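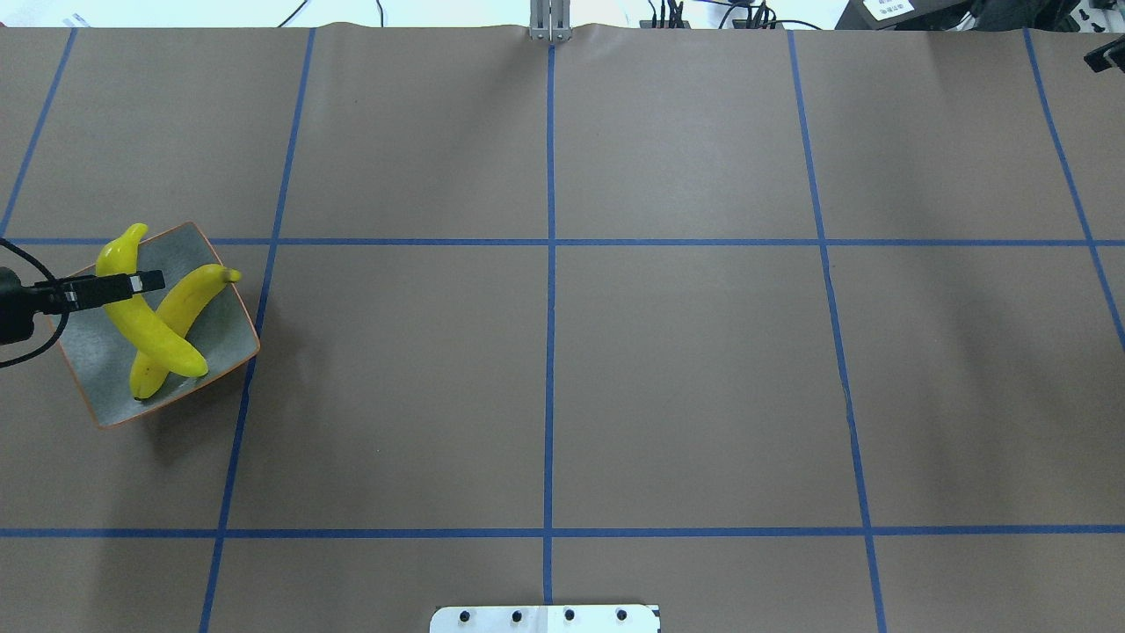 ## Brown paper, blue tape and a very good dish

I have been wanting to write about table grids for ages, and the bananas have finally pushed me into it!

The idea is simple. You cover the whole tabletop in kraft paper, run strips of painter's tape across it both ways, and suddenly you have big roomy boxes to plan things in. I use mine for working out where everything goes before people come round to eat (platters, bread, the jug that never fits anywhere), and it has completely changed how I lay a table. I used to shuffle dishes about until the food went cold.

My paper is from Flondach, a 33 metre roll that I bought in April and am still nowhere near the end of. It's the smooth sort, and it does ripple a bit, mostly along the far edge. I've stopped minding. If yours bothers you, unroll it the night before and leave some heavy books on it.

For the tape, go for the blue painter's kind. It shows up beautifully against the brown and you can peel it up and move it when you change your mind, which I do constantly. Five strips one way and two the other suits my table. I don't measure, I just squint and press.

Now, the dish! It's square and shallow, a pale grey-blue with a speckled glaze, and it has a thin orangey-brown rim that I love beyond all reason. I found it at the Dunbar craft market and carried it home on my lap. I like it best turned on its point like a diamond, with 2 bananas crossed over each other inside. Yellow on that blue is so cheerful — I could look at it all morning.

It's sitting right over one of the tape lines too, so clearly my boxes are more of a suggestion. I think it wants to live over on the left, with the bread in the middle and something tall behind. Possibly the Skilta jug, if I can find where I put it after the last lunch.

Next job is pencilling names of dishes straight on to the paper. I'll also try the grid on the little table in the hall, although that one wobbles and may need a folded bit of card first.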